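How Foster Care Works

Most children live with a parent or with someone else in their family. Sometimes that can't happen for a while. A parent may be very sick, or may be having problems that make it unsafe for a child to stay at home. When this happens, a child may go to live with a foster family.

A foster family is a family that has been trained to look after children who need a place to live. "Foster" is an old word that means to feed and care for someone. The grown-ups are called foster parents. Some foster parents have children of their own, and some don't. Some are married, and some live alone.

Who decides?

Children don't have to decide where they will live, and it is never their fault that they had to move. A judge makes the big decisions. A judge is a person who works in a court and listens to everyone before choosing what should happen. The judge gets help from a social worker, whose job is to visit the child, ask questions and find out what the child needs.

Eleri Pritchard has been a social worker for 19 years. She tells children that they can ask her anything, even the same question many times. "If I don't know the answer, I say so, and then I go and find out," she says. 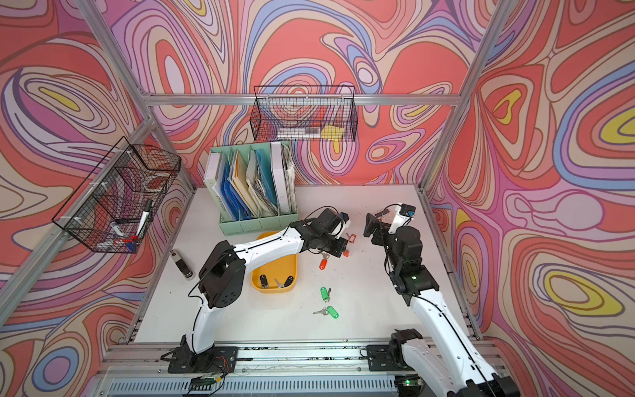

The first day in a foster home can feel strange. The food is different, the house smells different and the rules may be new. Even the walls can take some getting used to. One child might be given a room with plain white paint, and another might get wallpaper with swirls of coral red, pink and yellow all over it. It is fine to like the new room, and it is fine to miss the old one. Many children bring something from home, such as a blanket or a book, and keep it near the bed.

Farzad was seven when he went to stay with a foster family in Rothe. He didn't talk much at dinner for the first few weeks. His foster mother, Akinyi Nyaga, let him be quiet. She showed him where the cereal was kept so he wouldn't have to ask. Farzad stayed for 151 days and then went back to live with his dad.

How long does it last?

It can be one night, a few months or several years. In many cases the plan is for the child to go home when home is safe again. Until then, the child may have visits with parents, brothers and sisters – sometimes at an office, sometimes at a park.

Some children can't go home. They may live with a grandparent or an aunt, or they may be adopted. Adoption means that a new family becomes the child's family by law, for good. Sometimes the foster parents are the ones who adopt.

Words to know

Court: the place where a judge works.
Placement: the home where a foster child is staying.
Reunification: going back to live with your parents.
Sibling: a brother or sister.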